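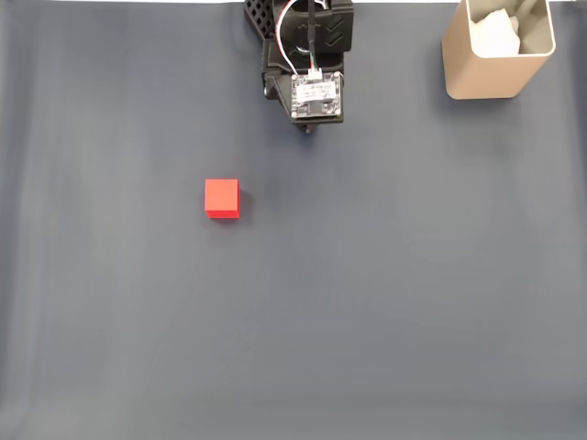 Mar 28, 2019

I wanted to write this post in December, when the result was fresh, but I did not trust the result then. Now I trust it a little more, so I write.

The question was simple. We teach our arm, which we call Erkel, to pick up a cube and put it in a container. We do it by demonstration: a person moves the arm through the task, the computer records, and later a network learns to copy. Everybody in our small group believed that more demonstrations is better. I believed it too. Then Senthil Panicker asked me at lunch how many of our demonstrations were almost the same demonstration, and I had no answer for him. I went back to my desk and I was a bit ashamed.

So I took our full set, 300 demonstrations, and I looked at the starting position of the cube in every one. I made a plot with one dot for each start. The dots were in a cloud in the middle of the cloth, close under the gripper. Of course they were. When you record for a whole afternoon, your hand puts the cube back where it is comfortable for your hand. The far corners had almost nothing.

Then I made a second set, much smaller. Only 60 demonstrations, but before each one a little script told me where to put the cube and at which angle to turn it. I followed the script even when it was annoying (it likes the lower left part of the cloth very much, I don't know why, maybe my random numbers are not so random). I recorded this set in two days. The network was the same, the training time was the same, and I changed nothing in the camera.

For the test I used starting positions which were in neither set. The network trained on the big set put the cube in the container in 60 percent of the trials. The network trained on the small set did it in 87 percent. I ran it again with another random seed because I was sure I had mixed up the folders. I had not mixed up the folders.

Satish Achari, who reads everything I write and is never satisfied, had two complaints, and I think both are fair. First, I recorded the small set later, so I was a better operator by then. My movements are smoother and I hesitate less before closing the gripper. Maybe the network learns from this and the positions have less to do with it. Second, a cube is a very kind object. It has flat sides and it does not roll away. He says that I should try with something ugly before I say anything in public. Well, now I am saying it in public, but with his complaint attached.

For the first complaint I made one more check. I took from the old set the 60 demonstrations which were most spread out, and trained on those only. It did better than the full old set, but it stayed below the new small set. So I think the spread explains a part and my practice explains another part. How big is each part, I can't say from this.

One detail which cost me a week: the failures of the big set were not random. Near the middle the grasp was very good. Away from the middle the arm came down between the cube and the place where it expected a cube, as if it made a compromise. It closed on air and then carried the air very carefully to the container and opened there. I watched this so many times that I started to feel sorry for it.

The code for choosing the positions is inside our internal tool, Fisarlow, and it is really just a grid with some noise added. If you want to do the same you can write it in one evening. My advice is to print the positions and put the paper next to you, because looking at the screen between the demonstrations made me lose my place.

Next I will repeat the two sets with a mixed order, one comfortable start and one scripted start, so that my practice is shared between them. Satish has already brought the ugly object. It is a rubber duck with a broken beak, and it does not stand up.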